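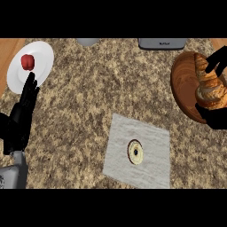

Leonie Eberhard wrote in to ask why a collection of handwritten recipes needs a README at all, when anyone can open a text file and start cooking. Fair point! But the Merham Recipe Cards are meant for people who study how home cooks write as well as for people who want supper, and those readers keep sending me the same questions. So I've put the answers in one place.

Merham Recipe Cards, version 3

What you get

2,000 recipe cards, typed up line by line from handwritten originals, with spelling left alone. If a cook wrote "bake till its done," that's what the file says. I love these lines more than I can explain, and so do most of the people who write to me about them.

The cards come from three boxes. The Findudcombe box is the biggest and the messiest, with lots of jam, chutney and pie. The Jesley box belonged to a boarding house and leans toward large batches (one soup starts with 14 onions). The Kuzmenko box is a family set, partly in Ukrainian, and Inna Bilyk translated all of it. Her English sits next to the original text, so you can check one against the other.

Files

cards.csv – one row per card
lines.csv – one row per written line, in the order it appears on the card
units.csv – every measuring word we found, with our best guess in grams or milliliters
notes.txt – stains, crossings-out, arrows, anything that didn't fit in a column

Columns in cards.csv

card_id: box letter plus a number, such as F0212
title: as written, blank if the card has none
box: findudcombe, jesley or kuzmenko
hand: a code for the handwriting, not a person's name
dish_type: soup, bread, cake, preserve, main, side, drink, other
serves: only filled in when the card says so
has_method: yes or no

That last column matters more than you'd think. 600 of the cards have no method whatsoever, only a list of ingredients. The cook knew what to do with them! If you're training something to follow steps, filter these out first. If you're interested in what people left unsaid, go straight to them.

Measuring words

There are 39 different ones in units.csv, and this is my favorite file. "Butter the size of an egg" is in there, and "a good cup," and "a teacup not too full." Gebremedhin Worku tested a lot of these in his own kitchen with a scale and a pile of old cups, and his weights are in the column called tested_g. Where that column is empty, nobody has weighed it yet – please treat guess_g as a guess.

Known problems

Temperatures are a mess. Many cards say "slow oven" or "quick oven" and we haven't converted them.
The J cards have some duplicates with tiny changes. I kept them on purpose, so remove them yourself if they get in your way.
Hand codes K4 and K5 may be the same writer at different ages.
Fractions were typed three different ways in version 1. Version 3 uses 1/2 everywhere.

A word on safety: the preserve cards are old and were typed as found. Please don't can anything from them without checking a current, tested recipe.

Changes in version 3

Severyn Palamarchuk reread the whole Kuzmenko box in March and fixed the mixed-up line order on the bread cards.
Nattawut Rungrueang added the dish_type column and wrote the script that checks for missing lines.

Using it

Free for study, teaching and cooking. Please name the collection and the version number. Corrections are very welcome, just send the card_id and the line as you read it. And if you bake F0212, the ginger cake, use the darker sugar.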